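Brirkwood Adult Learning Center
Stage Craft for Small Halls, Handout 4: Masking, Drapes and the Color Black
Notes by Mirta Saavedra

Welcome back, everyone, and thank you for the lovely sketches you handed in last time. I have read all of them (some of them twice, with a cup of tea) and I'll return them at the break. Tonight we leave paint behind for a while and talk about cloth, which I could happily do until they turn the lights off on us.

What masking is for

Masking is anything that hides what the audience isn't meant to look at. In a big theater that means legs, borders and a full black at the back. In a small hall, where the stage may be little more than a raised floor with a door on either side, it usually means a couple of tall flats, one good drape and a lot of careful thinking about who is sitting where. Before you buy so much as a yard of fabric, go and sit in the end seats of the front row. Those two seats see more of your wings than all the others put together.

When I worked on The Stelard Letters, our hall was a converted grain store and the side aisles ran nearly level with the stage. We had hung everything beautifully for the center seats. Then I sat down at the far left and found I had a perfect view of the prop shelf and the prompter's sandwiches. We rehung the lot that evening.

Black is never just black

Two pieces of cloth can look the same folded on a shelf and very different under a lamp. Pile matters, and so does weave. A cloth with a deep nap swallows light, while a smooth, tightly woven one throws a little of it back, and from the tenth row that little bit reads as gray. Pale things set close to black will look paler still — keep this in mind for exercise 2 — and a shiny edge will catch the eye long before a dull one does.
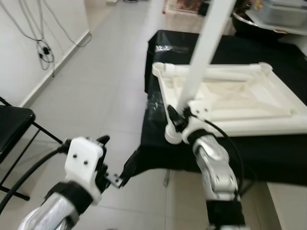
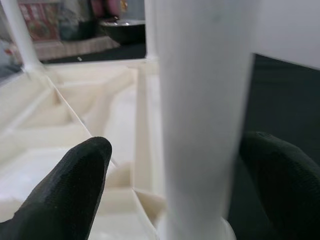
Fig. 2. Black cloth on the table (first picture); pale white cylinder with gray shading on its left side (second picture).

Shading on a round form

Look at any pillar or pipe at home this week and notice how softly the light side turns into the dark side. Scene painters copy this with three or four bands of gray, blended while the paint is still workable. Beginners nearly always go too dark. Start with a gray you think is too timid, walk to the back of the room, and look again before you add any more.

Caring for your drapes

Fold along the same lines each time, with the face inward. Never store them damp. Label the top hem with the width and the drop, in chalk or on a sewn tape, and please don't use a marker. The Daza workbook has a good page on hems and ties, and I've left a copy on the side shelf for anyone who'd like to borrow it.

For next time

Bring a scrap of the darkest cloth you own and a flashlight. Read the chapter on sightlines, and draw a simple plan of any hall you know well, with the worst seats marked.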